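Search minutes
Search

Ekska hand-teaching group
Minutes of the meeting of Jan 1, 2018

The meeting opened late. Whoever proposed New Year's Day for it was not identified, and the minutes of the December meeting, which would have told us, were taken as read.

1. Matters arising
Nevico have replied about the spare finger pads. The reply was that they had received our letter. Chepkoech Massawe will write again, more slowly.

The shared drive is still called "Moon (old) (use this one)". Left as it is.

2. Target for the box task
Travberg have asked for 4,000 good demonstrations of the pink storage box. Chepkoech Massawe pointed out that "good" was not explained anywhere in their letter and that the group had been using it to mean "finished". It was agreed to ask them, and to carry on in the meantime as though they had answered sensibly.

3. Showing the task by hand
The method is unchanged. The demonstrator holds a gripper in each hand and does the job with those, and the arms get the recording afterwards. Stills from table 4 were put up and discussed at greater length than the agenda allowed.

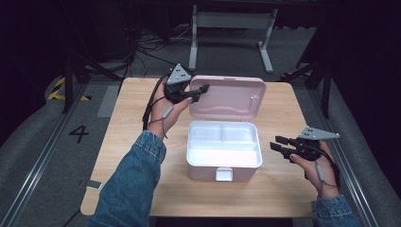
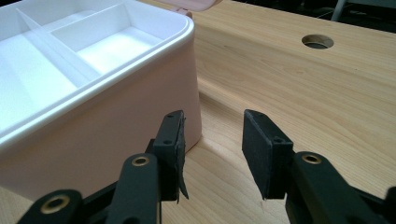
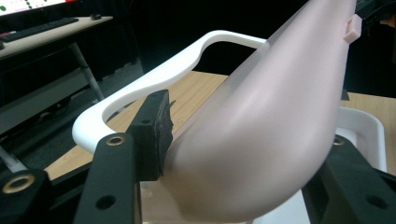
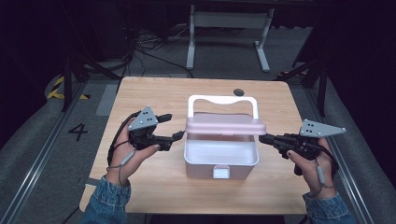 Chepkoech Massawe felt that we were all far too quick, and that a robot copying us would learn mainly how to be impatient. She would like demonstrators to stop for a breath before closing the fingers on anything, and to use both grippers even when one would do, as otherwise the idle hand wanders about and the wandering gets learned too.

A second voice wondered whether driving the arms by remote control would give cleaner results, the operator at least being made to feel how clumsy they are. Against this it was said that the remote trial managed 2 finished boxes in the time it took to do 24 by hand, and that one of the 2 was finished on the floor. The remote rig will be kept for tasks where the arms' own reach is the difficulty.

Agreed: slow down; pause before each grip; keep the elbows in; start again if the lid is caught with a knuckle. Knuckles are not being supplied to the robot.

4. Worn pads
The close view of the fingers in the second still shows one pad with its foam peeling away and the other intact. There was some feeling that a matching pair would be nice. Pads are to be looked at before each session and changed when the foam lifts. See item 1 for our prospects of having anything to change them to.

5. Labelling
31 recordings have been saved under the name "test". These will be watched through and either named or thrown out. The member who saved them has offered to do it, having been looked at.

6. Handles
A short discussion on whether the box should be lifted by its handle or held by its sides. Both are to be recorded, under separate names, and neither under "test".

7. Any other business
The heating. Noted, as in December.

The kettle was raised and deferred.

Actions
Chepkoech Massawe: Nevico, pads. Travberg, meaning of "good".
All: slower.

Next meeting to be fixed by email, on a day when the shops are open.

3 comments | Shared 2 times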